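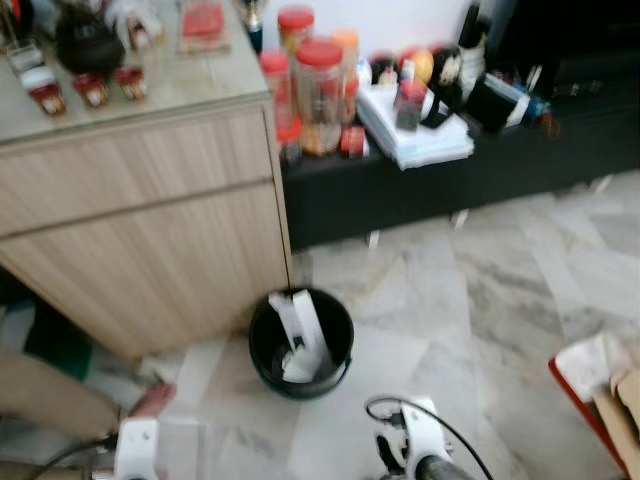
Tidy-up task: bin by the cabinet, both grippers low.

Brollen Robotics Club - minutes, 01/10/2019

Present: 11 members. September minutes agreed.
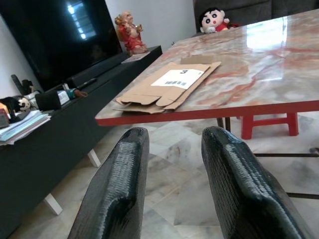
Entry for the Dreltska round closes in four weeks. Picking up flat card is worth 18 points and we have not practised it enough. Agreed to start with the opened-out box on the table - some of it hangs over the front edge, so try gripping there first.

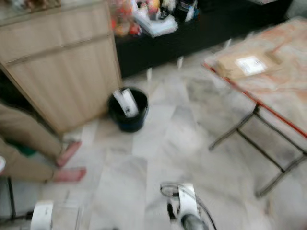 Bin and folding table, with the grippers below.

Action: slower arm speed to be tried before the next meeting.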